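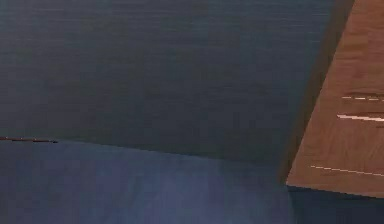 Laltcombe Opens Its Mile of Hedges: 121 Gardens, One Long Walk, and a Free Map for Everyone

LALTCOMBE, 8 Aug 2026 – The Laltcombe Garden Trail opens this month with 121 front yards, back lots, alley beds and church lawns on the route, and we could not be happier to share it. It is the biggest trail the town has ever had. Last year's had 60 stops and we thought that was plenty!

The trail is a self-guided walk through the streets between the old rail cut and the Urdale road. Each garden on it belongs to a neighbor who has agreed to leave the gate open during trail hours, put out a numbered sign, and let people come in and look. Some are grand. Most are small. One is a strip of soil beside a driveway where a family has grown eleven-foot sunflowers three summers running, and it gets more visitors than almost anything else on the map.

This year's trail is put together by the Laltcombe Garden Trail Association with support from Stutis, the seed and bulb company on Mendonça Street. Stutis has printed the maps, paid for the signs, and given every garden on the route a packet of late-season flower seed. The company has also put aside 300 starter kits for children, each with a pot, a bag of soil and a few beans, and those are free at the welcome tent until they run out.

What's new on the route

The trail used to stop at the foot of the hill. Now it goes up and over, thanks to the people of the Urdale side, who have been asking to be included for years and signed up in such numbers that we had to redraw the map twice. The hill gardens are a different world from the ones by the river. The soil is thin and stony up there and the wind comes straight across the fields, so you will see a lot of lavender, thyme, sea holly, tough little grasses and low stone walls built to keep the worst of the weather off the beans.

Down by the river it is all lush and a bit out of control – squash vines going over fences, dahlias as big as dinner plates, and the kind of mint that has to be kept in a bucket. If you only have time for one half of the trail, pick the half that is least like your own yard. You'll come home with more ideas.

We have also added a vegetable loop for the first time. It is the green line on the map and takes in 40 gardens where food is the main crop. Several of the growers on the loop will have a table out front with extra zucchini, tomatoes, cucumbers and herbs. Take what you can use. A few of them have asked us to say, in the friendliest way, that this applies especially to the zucchini.

The shared plots behind the Mendonça Street library are on the loop too. These were a gravel parking lot until a few springs ago. The first beds went in one wet weekend in May, and there were doubts that anything would come up at all. Now there are raised beds from one end to the other, a grape arbor, a compost area that the gardeners are very proud of (do ask about it, but leave yourself some time), and a bench under the pear tree where you can sit down at what happens to be the halfway point.

Water, heat and a dry summer

It has been a hard season for growing. The spring was cold and then the rain stopped, and plenty of gardens on the trail look different from what their owners had planned. We think that makes this year's walk more useful. You can see which plants got through with hardly any water, and talk to the people who chose them. Look for a blue dot on the garden sign: it means the gardener has cut back on watering and is glad to explain how they did it. There are rain barrels, buried clay pots, deep straw mulch, a system of old hoses with pinholes in them, and one very clever arrangement that catches the drips from a porch roof.

A short talk on saving seed from drought-hardy plants will be given each trail day at noon at the welcome tent. Bring an envelope and a pencil. There will be a swap table right beside it, so if you have saved seed of your own, please label it with the plant and the year and drop it off. Unlabeled seed goes in the mystery jar, and people do love the mystery jar.

Getting around

The full trail takes most of a day on foot. The river half is flat and paved nearly all the way, and works well for strollers and wheelchairs. The hill half has steps in two places, and both are marked on the map with the way around them. Gardens with level access have a circle around their number.

A shuttle will run between the welcome tent, the library and the top of the hill. It is free and you can get on at any of the three stops. Bikes are welcome on the streets but should be left outside the gates, please. Parking is at the Laltcombe school field, with more spaces on the Urdale side behind the feed store.

Dogs on leads are fine on the route itself. Whether they may come into a garden is up to the gardener, and the sign at the gate will say. Many of the homes on the trail have cats, hens or both.

Water bottles can be filled at the tent, the library and the hilltop hall. The hall will also have sandwiches, lemonade and pie, with all the money going to the school's new greenhouse. The plum pie went before lunch last year, so we have asked for more of it this time.

How to take part

The trail is free. There are no tickets and you do not need to sign up. Maps can be picked up at the Stutis store, the library, the school office and the welcome tent, and there is a large-print version at all four. Trail hours are ten to four on each open day, with open days listed on the back of the map.

If you have a garden and would like to be on next year's route, we would love to hear from you. It does not need to be tidy. It does not need to be big, either – we have window boxes on the trail, and a very fine wheelbarrow full of strawberries. Sign-up cards are at the tent, and someone from the association will come by in the spring to say hello and talk through what is involved.

We can also use a few more people to help at the gates on the hill side, mainly in the afternoon. A shift is two hours and comes with a hat and a slice of pie.

About the Laltcombe Garden Trail

The Laltcombe Garden Trail is an annual open-garden walk run by residents of Laltcombe and Urdale. It began as a plant swap on one block of Mendonça Street and has grown a little every year. Money from food sales goes to growing projects at the local school.

Press questions, photo requests and garden visits ahead of the opening can be arranged through the trail desk at the Mendonça Street library, Laltcombe, during regular library hours.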